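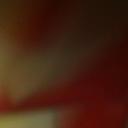 The Blue Tube

Fadime Uçar woke before five with her face in the couch cushion and saw only colour. There was dark red, and mustard coming in from the left, and for a while she let it stay that way. Her glasses were in the kitchen. So was the letter.

Her aunt Nadiia had left her the house at Flaltdale, 144 acres of poor paddock and a map nobody had unrolled in years. The solicitor, Mr Gouveia, wanted the map by the end of the month. Fadime had been through the wardrobe, the shed and both trunks. The neighbour, Fouzia Jafri, had checked the piano stool.

"She'd have kept it in something," Fouzia said. "She kept everything in something."

They found the something behind the hot water tank. Fadime stood it on the table and put the kettle on before she looked inside.
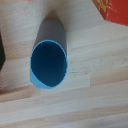 Flaltdale, May

Dear Mr Gouveia,

I have the tube but not the map. It is blue, as you said it would be, and there is nothing in it. My neighbour thinks my aunt moved the map herself - she was never happy about the eastern boundary.

I will try the ceiling next. Please tell the buyers to wait.

Yours sincerely,
Fadime Uçar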